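Bench Rules, Second Edition: What Changed and Why We Like It

The new bench rules for the two-arm stations went up on the wall at Stumotell in March, and if you've walked past the Mowat room lately you'll have seen people standing in front of them with a pen. Good! That was the plan. The first edition ran to five pages and I doubt many of us ever got to the last one. The new one fits on a single sheet, in type you can read from the stool, and it was written mostly by the people who sit on the stools.

A bit of history for newer readers. When we started, each station had its own customs. At Trudska the operator called out before moving an arm. At Banska they used a light. At Mowat it depended who was on shift. All of that worked fine as long as you stayed put, and then we began swapping people between sites and found out how much of our safety practice was living in habits. One visiting operator waited a good while for a light that our bench doesn't have. Blair Lamont started a list of these mismatches on the back of a delivery note, and the list turned into this project.

So what's in the new sheet?

The first rule is about who has the bench. One person holds it at a time, and that person's name is on the card by the stop button. If you don't have the card, you don't reach over the mat, even for a second, even if a cube has tipped over and it's driving you crazy. Ask the card holder. They stop both arms, say "stopped" out loud, and then hands can go in. Both arms, please. We had a long talk about whether stopping the near one was enough, and the answer we landed on is no, as the two of them share the same space and it's far too easy to lose track of which one is waiting for a command.

The second is about speed. New tasks run at 20 percent of the normal limit until the card holder has watched five clean runs in a row. After that you can go up to 70 percent, and full speed needs a second person in the room. I know some of you think 20 is painfully slow. I did too, until I spent an afternoon at it and noticed how many things I'd been missing: a finger coming in a touch low, a cable getting pulled tighter than it should at the far end of a reach. Slow running is a wonderful teacher.

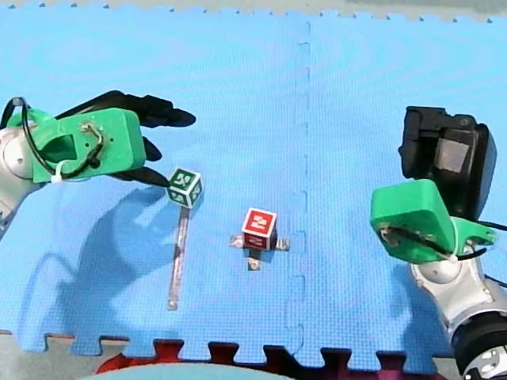 The third rule covers cables, and this is the part I'm happiest about, because it came from a suggestion slip. Every cable on a moving arm gets tied near the gripper housing, with enough slack left for the full turn of the wrist. Before the first run of the day, the card holder takes each arm slowly through its whole range and watches the cable the entire way. It takes a couple of minutes. If a loop can catch on anything, fix it before you start, and write down what you did so the next shift doesn't undo it.

Fourth, starting positions. A task sheet now has to say where every object goes, which way up, and what it rests on. We used to write things like "cubes in the middle," and then wonder why Trudska and Mowat got such different numbers from what we all believed was the same task. If your objects sit on a marker or a bracket, that goes on the sheet, with its size. If the mat has a seam, say which side of it each thing is on. Fingers can snag at a joint, and a cube that straddles one may not sit level. Check the mat for lifted edges while you're down there.

Fifth, printed parts. We love our printed housings and we're going to go on printing them, but they do wear, and the screw holes go first. Each housing gets a number and a line in the parts log. Look it over at 200 hours of running, and any time it takes a knock. A hairline crack means it comes off that day. Please don't glue it and put it back! Glued parts can be used for fit checks on the side table and nothing else. The same goes for fingers with worn tips, which will still pick things up often enough to fool you.

The sixth rule is the shortest. Write down the failures. A dropped cube, a missed grasp, two arms that came closer than you liked: all of it goes in the log with the time and the task name. You won't be asked to defend yourself. Banska has kept its log this way from the start, and when we read through it for this project it was easily the most useful thing anyone gave us. Half of the cable rule came straight from those pages.

A few questions have come in already, so let me answer the common ones.

Do the rules apply when you're driving the arms by hand from the leader pair? Yes, all of them, including the card.

Does the five-run count start over if you change the gripper? Yes. Also if you change the mat or the object. It doesn't start over for a change of operator, though the new operator should watch one run before taking the card.

Can a site add its own rules? Please do, in the blank space at the bottom, and send us a copy. If the same addition turns up at more than one site, it's a strong candidate for the next edition. What a site can't do is take one away without talking to the rest of us. The whole point is that someone from Trudska can walk up to a Mowat bench and know what the person next to them is about to do.

Is this a replacement for the formal risk assessment? No. Each station still needs its own, signed and up to date, and the sheet assumes you have one. If yours was done before the second arm went in, it needs doing over, and Blair will happily sit down with you and work through it.

We tried the draft for roughly a month before printing it. The cable check went from something people sighed at to something they did while chatting, and the log got fatter, which I count as a very good sign. The card needed a better clip (it kept sliding down behind the bench), and that's been sorted out. The wording on slack was too vague, and two operators sat down and rewrote it between them over lunch. Thank you both, it's so much clearer.

Walk-throughs at the Mowat benches are on Friday, starting at 10 a.m. and again after lunch. Come to either one. Bring your own task sheet if you have one in progress and we'll mark it up together. Spare copies of the rules are in the tray by the door, and the suggestion slips are right beside them.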